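Salle à Basano pour le tournoi de foot en salle

kroll84
Bon, on fait quoi pour juin 2020 ? Lazarević veut garder Basano, moi je dis trop cher. 15 euros par tête avec le vestiaire, sérieux

Jadex
Pas d'accord. L'autre gymnase le sol glisse, en mai on a eu 2 chevilles. Basano ou rien

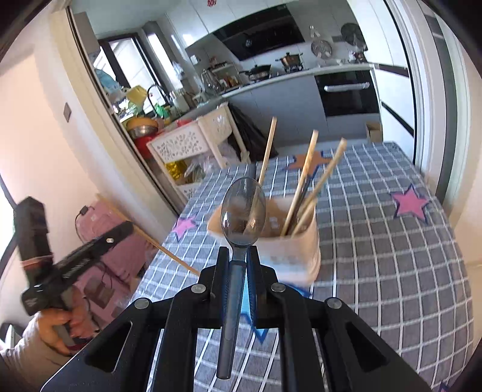 Gobelet et cuillère, devant une cuisine

selma.yordanov
+1 Jadex. Et Prodance libère la salle à 18h - faut juste confirmer avant vendredi soir... enfin avant la fin du mois quoi

kroll84
Ok mais qui avance la caution ? Pas moi cette fois

Jadex
Je peu mettre la moitié. Par contre équipes de 5, pas de 6 comme l'an dernier

selma.yordanov
Je prends le reste. J'appelle demain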